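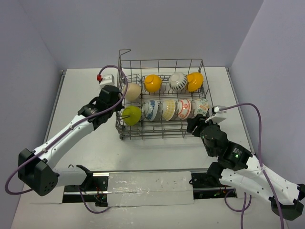 Two robot arms at a wire rack of bowls in the Vareslow test kitchen.

Vareslow puts its robots on dish duty

January 23, 2024

A pair of robot arms can now put away most of a family's bowls without help, but they still take far longer than a person would, according to results released by the robotics firm Vareslow.

The company ran 3,248 attempts at moving a single bowl between a drying rack and a shelf. The arms finished 2,403 of them with no one stepping in. Most of the failures came when bowls were packed close together and a gripper could not get hold of one rim without pushing the next.

"A bowl by itself is fairly easy for us now," said Karlijn Michiels, who leads the kitchen project. "Bowls leaning on each other are still hard – and that is how people stack them at home."

Patterns caused fewer problems than the team expected. Glossy surfaces caused more, and the software sometimes misjudged where a shiny edge began.

Speed is the other sticking point. Clearing a full rack took 7 minutes on average in the final round of trials.

Amarachi Bashir, who runs the kitchen at the Grundwood residential center, watched a demonstration and said she would not buy a system yet. Her staff puts away 500 pieces after a typical lunch. "I'd want it to handle cups and lids too," she said. "And it has to keep up."

Vareslow plans to begin tests with mixed dishes in May. It has not set a price or a sale date.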